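I have been thinking all week about my grandmother's Thursdays, which were wash days, and the smell of her kitchen by four in the afternoon - steam, soap and onions. I've lived in 2 countries since and never found that smell again.
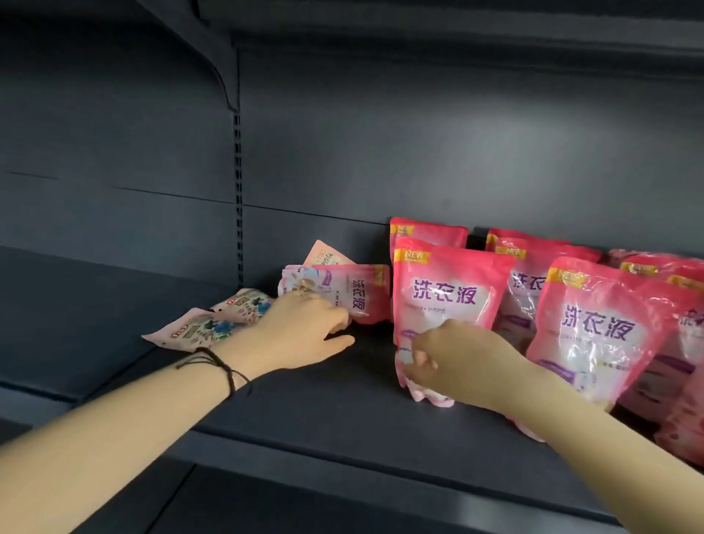

Maureen Fothergill wrote to me that it was the starch, surely, and that her mother's house in Bristlow smelled just the same.

Maybe so! I do remember a blue bowl of it by the stove.

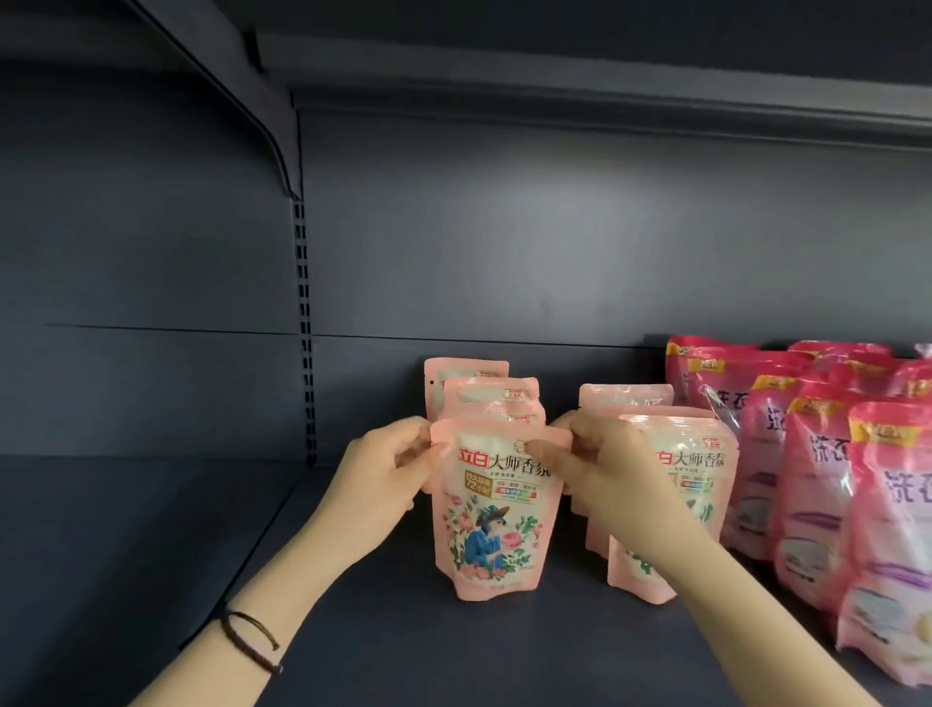

She ironed everything, even the dishcloths, and sang the whole time.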